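Griveo Wrist Cable Guide Kit

Replacement part for Griveo desktop arms with printed links
Sold by Flisis
Status: in stock, ships from Ivolness

Service notice, Nov 7, 2025

In October we confirmed a fault on Griveo arms fitted with the first cable guide. When the wrist turns to the end of its travel, the guide can pinch the gripper servo lead. The lead wears through, the servo loses its signal and the jaws let go of whatever they are holding. Two customers reported dropped loads. There were no injuries.

Henrik Rothe traced the fault on our test bench. A worn lead failed after 400 cycles with a full wrist turn. Short moves did not show the problem, so an arm can pass its startup check and still drop a part later in the day.

What to do

Stop using the arm for glass, liquids or anything heavy until the new guide is on. Switch off at the wall before you touch the wiring. Look along the gripper lead for flat spots or bare wire. If you find any, replace the lead as well as the guide.

In the kit

Cable guide, revised shape
Gripper servo lead
3 screws
Printed instructions

Fitting takes up to 40 minutes. You will need a small Phillips screwdriver. Run the wrist slowly through its full travel by hand before you turn the power back on.

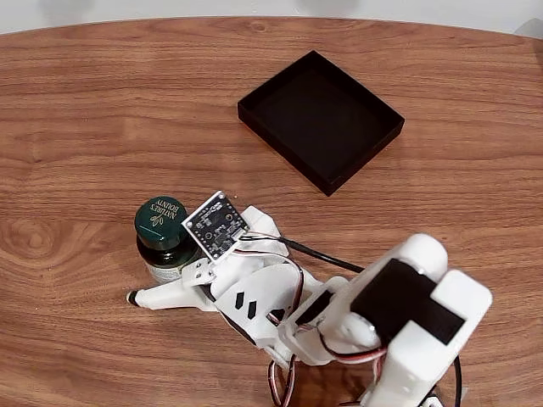 Gripper closed on a capped bottle, with the black tray farther back on the table.

Does not fit the Görtz metal wrist.

Arms bought with the first guide get the kit free. Send the serial number from the base plate to Finn Tiedemann in the parts department. Keep the old guide until your claim is closed.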